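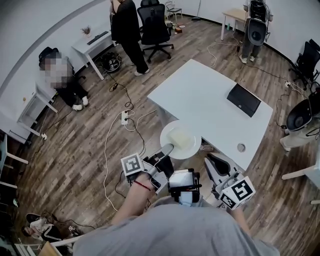
Writing Together: Shared Worlds
Handout 2, for the evening group

Welcome back, all of you, and thank you for the lovely heap of pages that came in after last time (I read every one of them, some on the bus and some in the bath). Tonight we carry on with Ostlow, our kingdom with the two rivers, and we start thinking about what happens when several people are pushing the same story along at once.

First, a word about who owns what. If you invented a character, you decide whether they live, die, marry or change sides. Anybody may borrow them for a chat in a tavern or a ride across the moor, but please ask before you break their leg! Places are looser. Sukska belongs to the whole group now, harbour and all, so add streets and bakeries as you like, and write them on the shared list so the next person can find them.

Dates have been giving us trouble. We agreed that the siege of Dulteck falls in the year 634, and yet two of the stories have the walls still standing a good while later, with people picnicking on them. I rather like the picnic, so perhaps it can move to before the siege, or perhaps the walls were rebuilt. Have a think and bring me your preference.

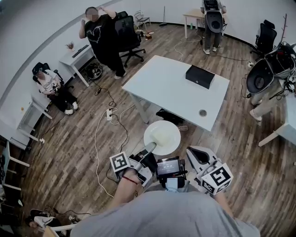

Then there is Shezi, the old tongue of the hill people. We have nearly 100 words of it, mostly for weather and insults, and I'd be glad of a few for family and food. Keep them short and easy to say aloud, and do try them on your neighbour before you settle on a spelling.

For next time, please write up to 500 words in which your character arrives somewhere that another member of the group made up. Read their pages first, and let your character get at least one thing wrong about the place, as travellers do. We'll read them out in January, when we meet again after the break, and I'll bring the big map and the coloured pencils.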